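Print this page | E-mail this release

Shares: 354 | Comments: 2

Tovness Housing Association Approves Kitchen Renewal Plan for Meesuk Court Apartments

TOVNESS, 03/11/2021 -- The Tovness Housing Association has approved a plan to renew the kitchens at Meesuk Court, its largest residential property. Work will begin in April and will be carried out building by building by the contractor Zestska.

The plan covers new countertops, sinks, cabinet doors and wiring in all 354 apartments at the property. It also provides for the replacement of the main water shutoff valves in each of the 8 buildings, a repair that was deferred when the roofs were rebuilt.

"The kitchens at Meesuk Court have served our residents well, but many of them are original to the property," said Orathai Petchrat, executive director of the Association. "Residents have told us that the outlets are in the wrong places, that the counters are too short and that the drawers stick. The plan answers those concerns within the budget approved by the board."

The Association received 3844 written comments on the draft plan from residents, former residents and neighboring property owners. Storage and lighting were the subjects raised most often. In response, the final plan adds a tall pantry cabinet to the two-bedroom layout and under-cabinet lighting to every layout. A proposal to remove the pass-through window between kitchen and living room was withdrawn.

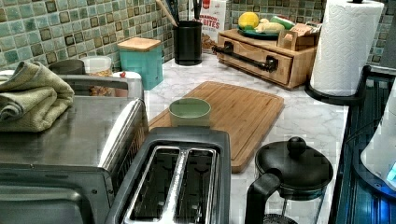
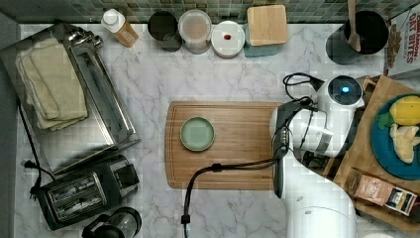 Countertops with gray veining, with a grooved cutting board set out.

Reading time: 2 minutes

Countertops will be offered in two finishes, a light veined surface and a plain dark gray. Residents may choose either finish at no added cost. Households that do not return a selection form will receive the light surface. Backsplash tile is included behind the sink and the range.

Each kitchen will also gain a separate electrical circuit for small appliances. Under the present wiring, residents in the older buildings have reported tripped breakers when a toaster and a microwave are used together. The new circuits have been designed by the engineering firm Zedel and will be inspected before each apartment is returned to use.

Work in a single apartment is scheduled to last 8 working days. Water will be shut off for part of the first day and part of the last. Residents may remain at home throughout -- a temporary sink and a two-burner cooktop will be provided in the common room of each building -- or may apply for one of the furnished guest apartments on the property. Priority for guest apartments will be given to households with infants and to residents with medical needs.

"Our crews will finish one stairwell before they open the next," said Darnell Halvorsen, project manager at Zestska. "Every household will receive a written notice with its start date, and a second notice before anyone knocks on the door."

Rents will not be raised to pay for the renewal. Funding comes from the Association's capital reserve and from a loan to be repaid from the reserve over the life of the new fixtures. Cabinets removed in good condition will be offered to residents for use in basement storage rooms, and the remainder will be taken away by the contractor.

Residents may view floor plans and finish samples at the Meesuk Court office during regular hours. Printed copies of the plan are available in English and Thai. Questions about scheduling should be directed to Siriporn Nilsuwan, resident services manager. Questions about guest apartments should be directed to Samran Hemmin at the same office.

About the Tovness Housing Association

The Tovness Housing Association is a nonprofit owner and manager of rental homes. It is governed by a board elected by its residents.

Media contact: Siriporn Rojanasak, Office of Communications, Tovness Housing Association

Print this page | E-mail this release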